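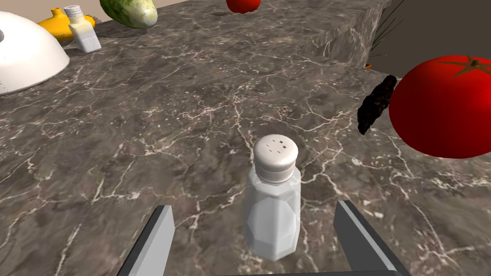
Simulation Group: suspension of the tabletop grasping series

Members of the Simulation Group and partner laboratories are advised that the tabletop grasping series was suspended on 2019-09-11 following the discovery of a fault in the contact settings of the kitchen counter environment. The suspension applies to all evaluation runs that use the Bidus build of the environment. Work on the physical arm at the Damari laboratory has been restricted as described later in this notice.

The fault was identified by Genalyn Sebastian during a routine comparison of simulated and measured closing forces. In the salt shaker task, the simulated gripper is expected to close on the shaker, reach a set force and stop. The logs showed that the force limit was being read correctly at the start of each run but was dropped whenever the environment was reset without a full restart. From the second attempt onward the fingers closed under position control alone, with no upper limit on force. The simulator did not report an error, and the attempts were scored as successful grasps.

A review of stored runs found 108 affected attempts out of a batch of 200. The remaining attempts in the batch had each been preceded by a full restart and are considered sound. The affected attempts have been withdrawn from the shared results table and are marked accordingly in the archive. Partners who downloaded the table before the suspension are asked to replace their copies and to check any figures drawn from it.

The group regards the matter as a safety concern as well as an error in the results. Two control policies trained in the affected environment had already been transferred to the Damari arm for preliminary trials. In one of these trials the arm closed on a glass test piece with more force than the procedure allows, and the piece broke. The operator, who was outside the guarded area and wearing eye protection, pressed the emergency stop. No injury occurred. The trial was recorded at the time as a handling fault and was not connected with the simulator until the log review had been completed.

Védís Briem, who is responsible for laboratory safety, has reviewed the incident report and has directed that the following measures remain in force until further notice.

Policies trained in the Bidus build are not to be run on physical equipment.

Glass and ceramic test pieces are to be removed from the work area at Damari and kept in the locked cupboard. Soft or solid plastic pieces may be used for calibration.

The force limit on the physical gripper must be set in the controller hardware. A limit passed from the policy software will no longer be accepted as sufficient.

Any breakage, however minor, is to be reported on the incident form before the end of the shift, together with the name of the policy and the build in which it was trained.

A corrected build has been prepared and is being tested by the group with assistance from Fokelex, which maintains the reset module. The correction writes the force limit again at each reset and ends the run if the value cannot be confirmed. A further check has been added to the scoring program so that an attempt exceeding the limit is recorded as a failure regardless of whether the object was lifted. The visual models and the arrangement of objects on the counter have not been changed, and image data already collected from the environment may continue to be used.

Once testing has been completed, the withdrawn attempts will be repeated in full. The group expects to release the new results in December. Both transferred policies will be retrained from the beginning, as it is not possible to determine how far their behaviour was shaped by the missing limit.

The Bosman drawer and cabinet environments use a separate reset procedure and have been checked. They are not affected and may be used as usual.

Questions about the withdrawn results should be directed to Genalyn Sebastian. Requests to resume work at Damari must be submitted in writing to Védís Briem, with a copy of the current controller settings attached.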